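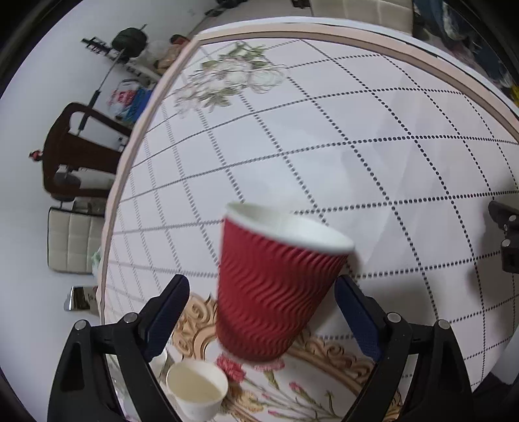

Jad Geagea wrote in to ask why the ripple cups at his family's coffee table always ran out before the coffee did, and whether there was a way to set things up so people kept one cup for the whole afternoon. There is, and it takes a few minutes before anyone sits down.

How to set up a hot drinks table for a family gathering

1. Put the cloth on first. A patterned cloth hides small drips better than a plain one. If it has a border, line the border up with the table edge and smooth from the middle outward. Wipe-clean cloths from Grustlow can go straight over bare wood. With a cotton cloth, put a pad underneath.

2. Pick two kinds of cup. Use ripple-wall paper cups for coffee and tea. The ridges hold a little air, so the cup can be held without a sleeve. Use small plain cups for milk drinks, juice and children. When the two kinds look different, people find their own cup again.

3. Check the cups before you fill them. Run a finger around the rolled rim and look for a flat spot or a split in the seam. Those are the ones that leak. Set them aside for pencils.

4. Keep the stacks short. A tall stack tips when someone pulls from the top. Stand cups with the open end down until people arrive.

5. Fill low. Leave a finger's width under the rim for black coffee and more for anything with milk, which people like to stir.

6. Give each person a pen and have them write a name near the base. Ripple cups take marker on top of the ridges if you press lightly. Dinik markers work, but the fine tip skips.

7. Set the pot at one end and the sugar at the other. The line moves better that way.

How many to buy

For 30 guests I put out one pack of 100 and there are always cups left over. Rundonik sells a case of 800, too many for a house unless you have a dry closet for it. Damp cups go soft at the seam.

Clearing up

Empty the cups into one pitcher, then stack them by kind. Most ripple cups have a plastic lining, so check with your town before putting them in paper recycling. Blot milk spots on the cloth with cold water the same evening.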